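# Unit 3: Clearing and Resetting a Shared Worktable

Housekeeping and Room Care, summer session
Instructor: Thérèse Grewal
Thursday, July 19, 2018

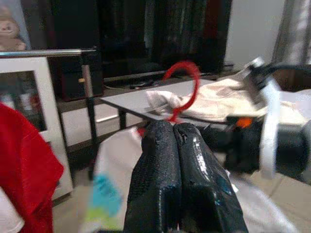
Last session covered floors and walkways. Today is tables, and mainly the kind that several people use for different things during a day. A table like that collects cloths, cords, craft supplies, clothing and paper. Most of it is not trash. The work is mostly deciding where things go, and wiping is the short part at the end.

Bring the Unit 2 sheet with you. The terms "home," "hold" and "out" are used the same way here.

## Terms

**Home.** The item has a known place in the room and goes back to it now.

**Hold.** The item belongs to somebody or is waiting on a decision. It goes in the hold bin with a tag.

**Out.** Trash, recycling or laundry. Laundry counts as out because it leaves the room.

**Surface line.** The front edge of the tabletop. Nothing hangs over it when the table is reset. Sleeves, cords and corners of cloth all get pulled in or taken away.

**Drop zone.** The floor within one step of the table. It is part of the table for our purposes. Fabric that slides off usually ends up there and gets walked on.

## Order of work

1. Look at the whole table and the drop zone before you touch anything.
2. Pick up fabric from the floor first.
3. Take off the large soft items: towels, rags, shirts.
4. Take off the small loose items.
5. Leave anything that is clamped or plugged in. Ask whose it is.
6. Wipe the top, back to front.
7. Wipe the front edge and the upper part of the legs.
8. Put back only what lives on the table.

Students in the last group wanted to start with the small items. It feels faster, but a bunched-up towel can have a pair of scissors or a dozen beads under it, and you end up sorting the same area again. Lift the towel straight up. Don't drag it. Then check what was under it.

## Cloth on the table

A crumpled white cloth is the most common thing you will find on a worktable, and the hardest to judge at a glance. It could be a clean towel somebody set down, a rag in the middle of a job, or a cover that got pushed aside. Open it all the way and look at both sides.

- Clean and dry: fold and send home.
- Damp but clean: hang on the rail. Do not fold.
- Stained, gritty or smelling of anything: out, to laundry.
- Oily: the lidded metal can by the door, never the laundry bag.

The Hanlow building folds towels in thirds, the long way first, then in half. Drastalmont folds in quarters. Follow the building you are in. The shelves were sized differently and the wrong fold won't sit flat.

White and red fabric are bagged separately at both sites. We had a load come back pink in the spring and replaced 14 hand towels. If you have one red shirt and no second bag, carry the shirt by itself.

## Clothing

Clothing goes to hold unless there is a name in it. Check the collar and the side seam. Do not hang found clothing on the corner of a table or over a piece of equipment, even for a minute. Fold it, tag it with the room number and the date, and put it in the bin. The bin is emptied every 2 weeks.

## Craft supplies

Pipe cleaners come up a lot because the children's program uses the same tables in the morning. They bend into loops and hooks, they catch on cloth, and the wire ends can scratch a tabletop if you wipe over them. Pick them up by hand before you wipe.

- Straight or nearly straight: back in the jar by color.
- Bent into a shape: ask, if there is anyone to ask. It may be finished work. Otherwise hold.
- Fuzz coming off or wire showing: out.

Check the cloths for them too. A short piece left in a towel can go through a full wash and damage the rest of the load. Very small things like beads, stickers and pom-poms go in the lidded cup. Don't sort them by type at this stage.

## Cords and clamps

Rule for this course: if it is attached, it stays. Wipe up to it and stop. Don't coil a cord that is plugged in at either end, and don't loosen a clamp to get at the strip of table under it. Write the location on the reset sheet.

A loose cord with nothing at either end is treated like any other small item.

## Wiping

Use the Athanasiadis cleaner at the dilution on the label, sprayed on the cloth and not on the table. Gray tabletops show streaks more than the older brown ones did, so follow with a dry pass. Change to a fresh side of the cloth for the front edge. That strip gets the most hands and forearms on it and is usually the dirtiest part of the table.

Thin metal legs collect dust near the floor. They get a full wipe on Fridays only. On other days do the top few inches.

## Putting the table back

Push the table in until it lines up with the tape marks, if the room has them. Cabinet and shelf openings behind the table should be reachable without moving it. Leave enough room for one person to stand and bend.

If the room is assigned a tray, it goes at the back left corner. Gakby trays have a lip and should be turned so the lip faces the wall. Nothing else stays on top overnight.

## Practice

Work in pairs. One person clears and the other keeps the reset sheet, then switch tables. The sheet needs one line per item with home, hold or out next to it. Write "white cloth, damp, rail," for instance, and leave off "misc." I won't accept sheets with "misc." on them.

Room 47 is available until the evening class comes in. Return all spray bottles to the cart with the nozzles turned to off.

## For next time

Read the section on shelving and closed cabinets in the packet. Bring a tape measure if you own one. Anyone who missed the floor session can make it up before Unit 4; see me after class to set a time.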